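Rivach Opens Its Doors With Pine Tables and a Free Sorting Morning

Jan 19, 2024

The old Szulc shoe warehouse has a new life, and what a good one! Rivach, the community workshop that spent most of December painting walls and hauling furniture up the back stairs, is now open to anyone who wants a big table and a few hours to get something done. More than 200 people came through on opening day, and plenty of them stayed well past lunch.

The tables are what everyone was talking about. They are solid pine, sanded smooth and left pale so the wood shows, and they were made in the building by Stavros Hodžić and a handful of his woodworking students. Hodžić started with a stack of boards bought from the Trulo lumber yard when it closed its downtown branch, and he picked through them one at a time for the grain he liked.

"I wanted people to sit down and run a hand over the wood before they did anything else," he said. "Some of these boards are so pretty I had a hard time cutting them."

The tabletops have long bands of yellow and honey running across them, with a few darker knots left in. Small things get set out on them all day long, a candy bar in a purple bowl among them, and the pale wood makes everything easy to spot.

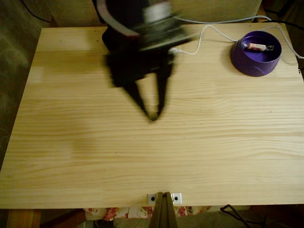
Sorting mornings start this month

The first regular program at Rivach is a sorting morning, and it's a lot more fun than it sounds. Bring a box of whatever has been piling up in your kitchen drawers, the garage or the trunk of the car, spread it out, and go home with less. Bins for paper, metal, plastic and glass are lined up by the loading door, along with a shelf for things that still have some use in them. The shelf was cleared twice on opening day, and a waffle iron left the building within minutes of arriving.

Families are very welcome. Children get their own table at the window end, where they can try their hand at deciding what goes where, and there is a short round at the end when everybody shows the strangest thing they brought in. (Opening day's winner was a single roller skate with a house key taped inside.)

Mornings run from nine to noon and are free. Coffee is on, and the bakery across the street has promised rolls for as long as the program lasts. The room holds up to 400, so there is no need to sign up ahead of time, though groups from schools and clubs should call first so a table can be kept for them.

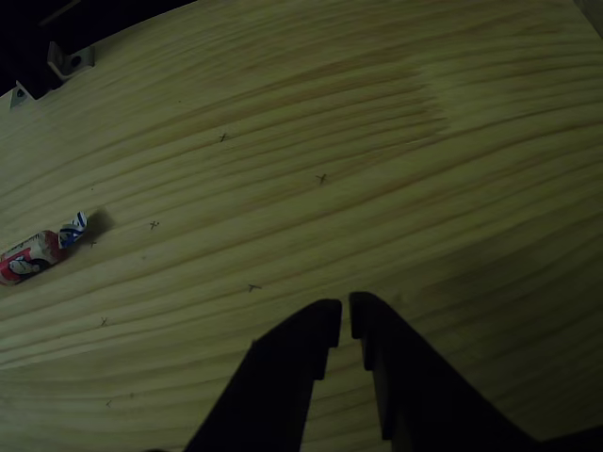 Metal has been the big success so far. Priltedico, the scrap yard on the river road, picks up the bins and pays Rivach by weight, and the money goes straight back into the building. The first pickup brought in $1,545, thanks in large part to a retired plumber who cleared out his whole basement. Drink cans are just as welcome as copper pipe, and they can come in any shape, so one as crumpled and twisted as the red one on the pine here is fine to bring along. Rinse them at home if you can, and leave the bags untied.

The scrap money will go toward a second set of tables for the upstairs room, which still has its old shoe racks along one wall. The lumber and hardware are priced at $2,951, and Hodžić has already drawn up the plans. He hopes to cut the first boards in the spring and is looking for anyone who would like to learn how. No experience is needed, and he has spare aprons.

Rivach is at the north end of the warehouse block, with the entrance on the courtyard side. Parking is free behind the building.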